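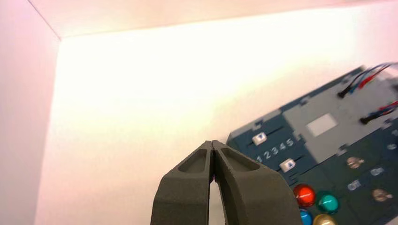
Alcides Sales objects that two sliders on one board invite mix-ups, and would fit a single slider with a mode switch. The objection is fair. In this course the two-slider layout is kept, as each control can then be read without knowing the mode.

Unit 6. Slide controls on a panel

Scale. Printed digits 1 to 5 give five named positions. Values between digits are not recorded.

Knob marking. Read at the marking, never at the edge of the knob.

Wiring. Note the connector position before unplugging. Color alone does not identify a lead.

Exercise 3, due Friday: draw the Livano panel with both scales labeled.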